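Shelf stackers wanted — Pramley food store

Etow is looking for two people to sort and stack tinned food at our Pramley store. The work is 4 hours a day, mornings only, until the end of May.
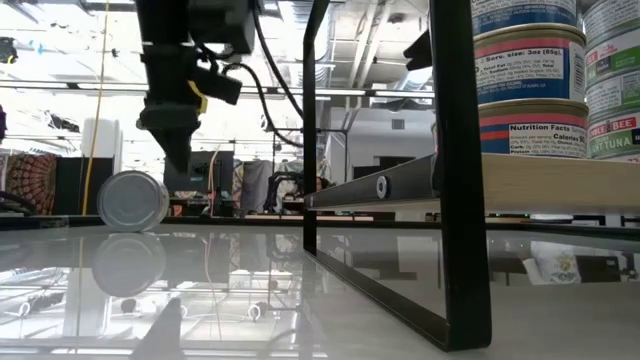

You will check tins for dents, group them by type and put them on the shelves in short stacks. No experience is needed.

Tins are grouped on the table first, then moved to the shelf. Ring-pull tins and plain-lidded ones often arrive mixed — take your time with them.

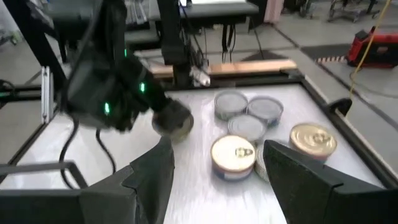

Do I need to lift heavy boxes?
Full cases stay on the trolley, and you take tins out by hand.

Shifts start at 7. The store is a short walk from the Jakbridge bus stop, and parking is free.

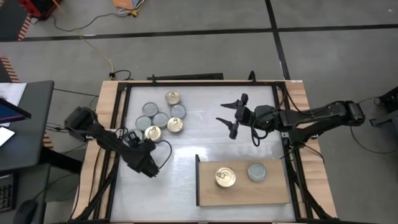
How to apply

Send a short letter to the Etow office in Pramley by 1/23/26. Please say which mornings you can work.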